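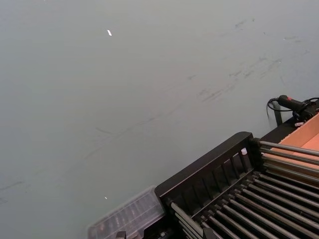 The rack in its corner, next to the clear lidded box.

Nuritz dish rack review: a plain black rack that earns its space

October 11, 2025

I have been meaning to write this one up since February, when our old rack finally gave in and left a rusty ring on everything it touched. I did what I always do, which is read far too many reviews over far too many cups of tea, and in the end I ordered the Nuritz from Zitatico for 315 kroner. I very nearly went for the Vestergaard, a lovely two-tier thing, but it was 966 and I couldn't quite bring myself to spend that on somewhere to put wet plates.

It came in one piece, which pleased me no end, as the last one took an evening and a good deal of muttering. You lift it out, give it a rinse and that's you done. The shape is a simple rectangle, black all over on the outside, with a thick rail along the top of the end and a row of upright slats underneath it. The bottom is all thin rods set close together, and I do mean close. Teaspoons stay put, and so do egg cups and the lids of spice jars, all of which used to drop through the old rack and lie there until I found them.

Now for the plates. There are no tall prongs to slot them into, so you lean them against the slats and each other, and it takes a week or so to get the knack. Five dinner plates sit nicely. After that they begin to slide about, and I would rather dry the sixth by hand than listen to it. Mugs and bowls are no trouble at all, and a big saucepan can go upside down in the middle with room to spare round the sides.
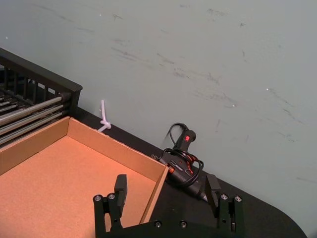

A reader who has had the same rack for a while wrote in to say that hers does very well with glasses, as long as a folded tea towel goes underneath to catch the drips, and that she wouldn't put anything heavier than a casserole in it. I've taken up the tea towel idea myself and can recommend it warmly – there is no drip tray in the box, and I do think there ought to be.

It's also worth measuring before you buy. Ours lives on a dark worktop against a pale grey-green wall, and I like how the black sits there without shouting at you. It does take up a fair bit of room, though, and if your kitchen is a narrow one you may find yourself chopping onions on the windowsill. Keep a small gap at the back so you can get a cloth in behind it. The wall gets marked easily enough as it is!
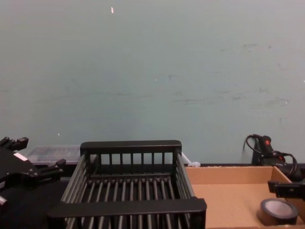 Cleaning and wear

The close rods are a blessing for teaspoons and a bit of a nuisance for cleaning. I use an old bottle brush and go along the gaps once a week, and limescale comes off with warm water and a splash of vinegar. The slatted end wants a wipe too, as crumbs gather there. So far I've found no rust on ours. I can't say the same for the Surkow rack my sister bought, which cost her 600 and began to spot at the corners before the summer was out.
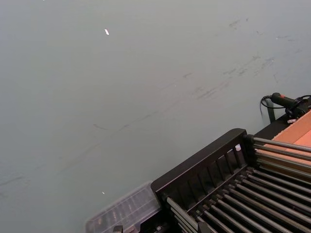 Closely spaced rods, and the slats at the end.

Would I buy it again? Yes, I think so, though I'd look for a drip tray to order at the same time. Four stars from me, and I may come back and add a note once it has been through another winter of roast dinners.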